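Open day at Tridotex: an afternoon with the grippers

I'll admit I went to the Tridotex open day mostly for the free coffee. The lab sits at the far end of the Stoltutmont business park, past the tile warehouse, and I've driven by it for years without a clue what went on inside. So when the flyer turned up in my mailbox I put February 9, 2025 on the kitchen calendar and dragged my brother-in-law along.

We were let in through the side door in small groups, handed visitor stickers, and told to keep our bags off the benches. Our guide was Aivar Tamošiūnaitė, who runs the handling group and talks very fast when he gets to the good part (there were a lot of good parts). His team is teaching robot arms to do the small, fiddly jobs people do with their hands all day – picking up bottles, turning caps, putting things back where they came from. The project is called Brendier, and it's been going since November.

What I hadn't expected was how much of the work is done by people. Before an arm tries anything on its own, somebody does the job by hand with a gripper tool, over and over, and the recordings go into the training set. Brendier has 2,000 of them so far, and Aivar made it sound like that was barely a start!
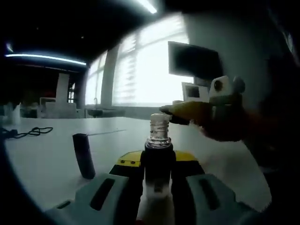 We got to have a go ourselves after that. I signed up right away, and my brother-in-law pretended to read a poster until I signed him up too. The tool is lighter than I'd guessed, but your sense of distance goes right out the window. I kept closing it too early and pinching nothing but air. A girl ahead of me in line, maybe ten years old, got it on her first try and then very kindly gave me pointers. It took me two tries to pick anything up and a good bit longer to set it down without a clunk.

Aivar said clunks are fine, by the way. They keep plenty of the clumsy attempts, and he'd rather have a slow recording than a rushed one. Bottles come up a lot in the sessions, and he told us the clear ones give the software more trouble than anything else on the shelf.

The last stop was the arm itself, a model the staff just call Sial. It moved a row of cups from one tray to another while we stood behind a strip of yellow tape, and it was slower than I'd pictured, with a little pause before every grab. One cup went over. The whole room groaned like we were at a ball game, and then it did the next one perfectly and got a round of applause.

Somebody asked when a thing like that might be working in an actual warehouse. Aivar wouldn't give a date – he said the cups had humbled him enough for one day.

The coffee was pretty good too. Tridotex is planning another open day later in the year, with sign-up at the front desk, and groups will be kept small again. Kids are welcome if they come with an adult, and closed shoes are a must.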